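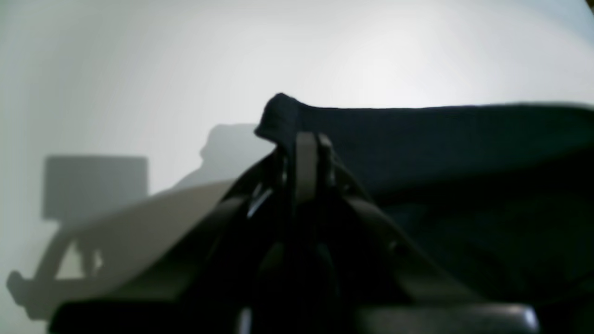 Fig. 1. Two-finger gripper holding dark navy fabric by its upper edge.

Search this site Enter keywords Go
2025-01-07 - Posted by Course Office, Work and Automation

Unit 4. Textile handling at Lallholm

Pronier runs a garment sorting hall at Lallholm. Before automation, sorters picked, opened, checked and hung each item by hand. Under the current layout the robot cell does the pick and the first lift. Grading stays with people.

Soft goods are a hard case. Cloth has no fixed shape, so a grip point has to be found again for every item. An edge grip (Fig. 1) leaves the rest of the fabric hanging under its own weight. Dark items give low contrast between folds.

Terms used in this unit:
Pick - closing the fingers on one layer or edge
Regrasp - second grip after a failed or poor first one
Exception - item passed to a person

Shift figures, June: 3356 items in, 200 exceptions.

Effects on job content:
- less reaching and lifting at the bins
- more time at a screen, clearing exceptions
- work pace set by the cell, with short idle gaps
- new pay grade for cell operators; sorters' grade unchanged

Reading: Tsuchiya case, sections 2 and 3. Compare the staffing plan there with Lallholm's before the next session.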